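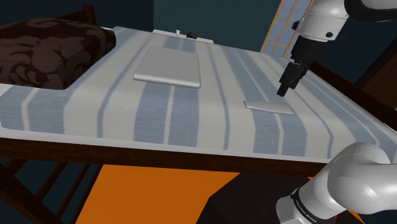
Bedroom set, simulated. Gripper above the small flat object, striped sheet.

Drenulen Manipulation Forum > Methods and Results

Tharun Rao
Posted Jun 5, 2019
We report results for the Nidach grasp planner on thin objects resting on soft surfaces. The planner was trained in simulation only, on 800 bedroom layouts. On held-out layouts it completed 85 of every 100 grasps. With bedding textures held fixed during training, the rate fell to 70. We attribute the difference to texture variation and invite comment.

bgundogdu
The conclusion appears premature. Was the mattress modeled as a deformable body? If it is rigid, the fingertips meet a hard stop that a real bed does not provide.

Tharun Rao
It is rigid, with a curved surface. Contact friction was varied between runs.

bgundogdu
Then the title should read "thin objects on curved surfaces." Our group at Bendton saw good rates on rigid bedding in April and lost most of them on foam.
Bülent Gündoğdu

agarwal_lab
We do not fully agree with the previous reply. The comparison in the first post is between two training conditions, and both used the same mattress model. The texture finding can stand within simulation. We would ask for the number of random seeds.

Tharun Rao
There were 17 seeds per condition. The title will be corrected in the next revision.

bgundogdu
The correction is accepted. I maintain my objection to the word "soft" in the abstract.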